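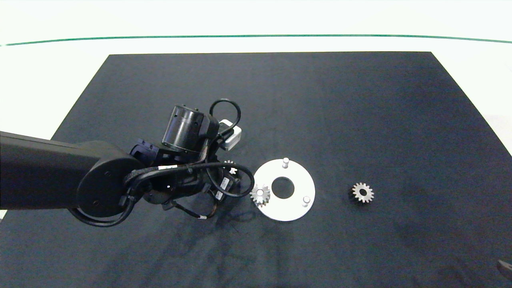 Dark mat, white tabletop

Hi, I'm Mererid Landeg, and I run Trosesach – a small charity that puts on walks, swims and bike rides to raise money for hospice care at home. I started it after my dad was ill, with 22 friends and one very wet ten-mile walk (we still do the same route every October!).
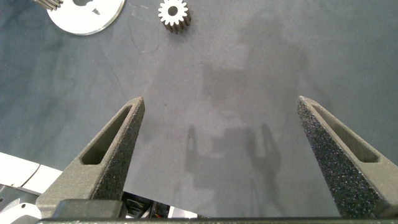
Small gear, seen up close

That first walk made $3,376, and I cried in the parking lot. These days 85 of us turn out, and the Jenkins family still makes the soup.
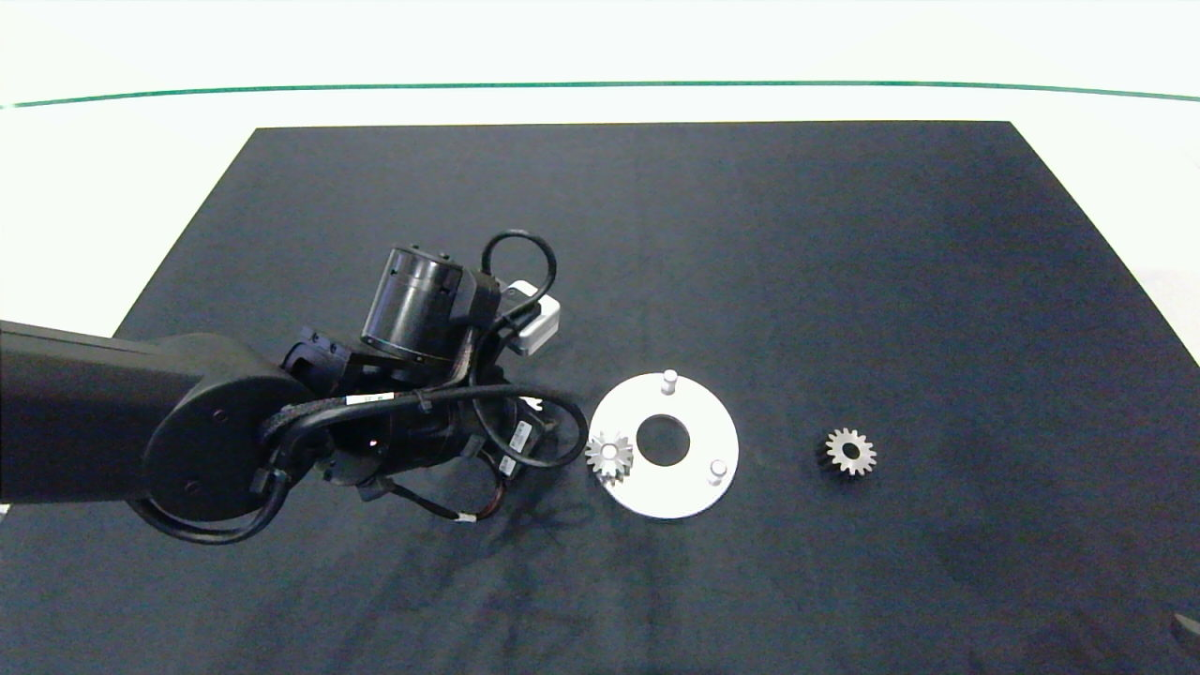

Every dollar from the walk goes to night nurses, and you don't have to be fit to join in – the short loop is 2 miles and dogs are welcome. Come say hello at the start line!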